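Jellik cloud sock hanger: review after a winter and a bit

Posted 13th January in Laundry and Drying

I bought this hanger to deal with a small problem. We have no dryer, the balcony gets sun for a couple of hours at best, and socks were taking up most of the clothes horse. Shirts and towels had to wait their turn or go over the doors. The Jellik is a small plastic hanger in the shape of a cloud, with clips along the bottom, and it is meant to take the socks off the horse and put them somewhere else.

It has been in use through last winter and into this summer, two or three loads a week. I paid for it myself at Bornmont, the homewares shop near the station, which has since stopped carrying the larger version. They still have the small one.

What you get

The hanger comes in a flat cardboard sleeve with the clips already on. There is a hook for hanging it and a straight bar under the cloud where the clips attach. There is nothing to assemble apart from fitting the hook, which pushes into the top. Mine was stiff the first time and I ended up warming the plastic under the tap. It has not come out since.

There are no instructions beyond a drawing on the sleeve. The drawing shows baby clothes, so I assume that is who it is sold to. It works for adult socks as long as you accept that you will fit fewer of them.

The clips

These matter more than anything else on a hanger of this kind, so I will spend some time on them.

The springs are firm. A thick terry sock stays put when the clip is closed over the cuff, and a thin dress sock does too. I have had socks drop, but only when I was rushing and caught the very edge of the fabric. They are easy to open with one hand, which I need, as the other hand is usually holding the next sock.

They do leave a mark. On ribbed cuffs you won't see it. On smooth cotton there is a small dent where the jaws closed, and it stays until the sock has been worn for a while. Hanging from the toe moves the dent somewhere it can't be seen, but the cuff is the thicker end and I find it dries more slowly when it is at the bottom. I go by the cuff and put up with the mark.

The clips can be unhooked from the bar. This is handy if one breaks, and annoying if you store the hanger in a drawer, as they come off and get into everything. I keep mine hanging.

Two socks on one clip is possible with thin pairs. I tried it for a month and went back to one each. The inside faces, where the two touch, were still damp when the rest had dried.

How it hangs

The hook is a plain wire one and fits over a shower rail, a curtain rod or the edge of a shelf. It does not grip. On a smooth rail it slides whenever you tug a sock, and in any sort of wind it will travel. Outdoors I wouldn't trust it without a peg on either side of the hook.

Balance is the other thing to know about. Load one side only and the whole hanger tilts, and the socks on the low side bunch together. It is worth starting from the ends and working in, one left and one right. Heavy socks should go opposite each other. Once it is evenly loaded it sits level and the clips keep their spacing well enough for air to get through.

The cloud shape does nothing for the drying. It is a bit taller than a plain bar would be and you lose some clearance underneath if your rail is low. I didn't choose it for the shape but I don't mind looking at it, and it is easy to find in the cupboard.

Drying times

I don't have anything scientific to offer. In summer, indoors with a window open, cotton socks hung after breakfast are ready by mid-afternoon. In a cold, still room they need overnight and sometimes the morning as well. Wool hiking socks take longer than that whatever you hang them from.

Compared with laying the socks over the rungs of the clothes horse, the hanger is faster, mostly at the toes. A sock folded over a rung dries on the outside and stays damp in the crease.

Against the Dalsgaard

Before this I had the Dalsgaard folding rack, the round steel one. It holds far more and it will probably outlast me. It also tangles each time it is folded, and it is wide enough that it can't hang near a wall without the socks brushing the paint. If you are washing for a family, get something like the Dalsgaard and leave it unfolded. For one or two people the Jellik is less trouble.

I also looked at the Ellis strip hanger, which is a single row of pegs on a long rail. It cost 55 dollars at the time and I couldn't see what the extra money was for.

Wear so far

The plastic has not cracked. I leave it out of direct sun when it is empty, as I have had other pegs turn brittle after a season outdoors. The hook has no rust on it, although it has spent most of its life in a bathroom. One clip lost some of its spring in the first February and now gets the lightest sock in the load. The rest close as they did when new.

Cleaning is a wipe with a damp cloth. Lint collects in the jaws, particularly after terry socks, and an old toothbrush gets it out.
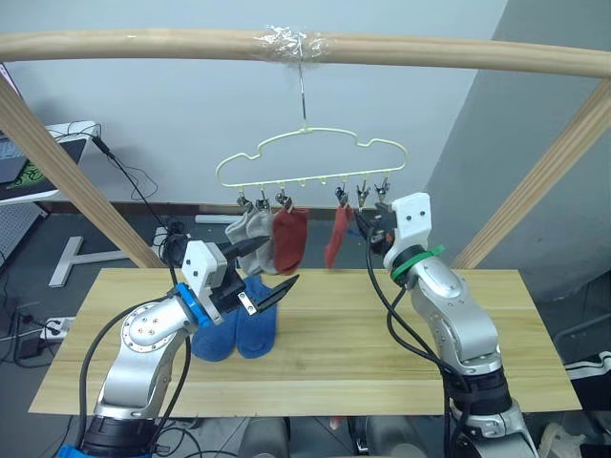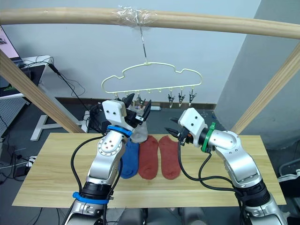

Where you hang it makes more difference than which hanger you buy, in my opinion. A doorway is good for airflow but you will walk into it. A rail over the bath is the safe choice for anything that still drips. I prefer a pole above a table, at a height I can reach without stretching, with the socks laid out in pairs on the tabletop before they go up. To stop the hook sliding, wind clear tape around the middle of the pole and hang the hook from there. It isn't neat, and the tape goes crinkly, but it is a cheap answer to the worst fault of this hanger. Use a wide tape and replace it when the edges begin to lift. Wring the socks well first if the table is timber, or put an old towel down.

Who it suits

It suits a single person, a couple with a small flat, or anyone with a baby, where the washing is made up of small things in large numbers. It would do for travel if you took the clips off and bagged them separately. Gloves and face washers go on it without any bother. I have hung bras from it by the band and it coped, though they took up most of the width.

I would not buy it for football socks or anything long, unless you have a high rail. I would not buy just one for a household of four either. You would be taking socks down to make room for more socks all day.

Price

Mine was 15 dollars. I think that is fair for a plastic hanger with decent clips. Spare clips are sold separately, but I haven't needed any and can't comment on whether the new ones match.

Good points: firm clips, easy to use one-handed, takes up little room, clips can be unhooked if one breaks.

Bad points: hook slides on a smooth rail, tips if loaded unevenly, small marks on smooth cuffs, clips fall off in a drawer.

I would buy it again, and I'm considering a second one for the gloves and tea towels.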